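I have finally, finally finished my first proper sourdough loaf, and I'm so pleased with it that I've eaten a third of it standing at the worktop. Butter, a bit of salt, nothing else!

The starter came from Babita Kaushik, who brought a jam jar of it back from Etelholm in July and split it between four of us (mine is called Doucet, don't ask). For weeks it smelled of nail varnish and I kept feeding it anyway, 30 grams of rye every morning before work, and then one Sunday it had pushed its own lid off. I was thrilled. I rang my mum.

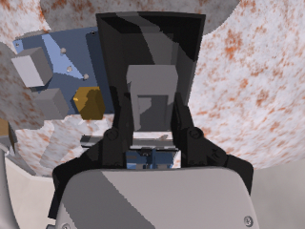
By Divina Umali | 6 October 2021 | Filed under Kitchen

My first two loaves were flat as plates, mind you. I'd been so scared of leaving the dough too long that I never left it long enough, and our kitchen is freezing, so now it sits in the airing cupboard next to the towels and it loves it in there. I also gave up on kneading and went over to folding, every half hour or so while I'm watching telly, and the dough goes all silky and wobbly. Such a lovely feeling!

Next up is a seeded one. Rizwan Rajput swears by toasting the sunflower seeds first and soaking them overnight, so that's the plan for Saturday, and if you've got a favourite mix please tell me in the comments, I want to try them all.

60 shares | 30 comments

Recent posts
Plum jam, two ways
What I grew on the back step this summer
A slow train to Etelholm
Soup for a cold kitchen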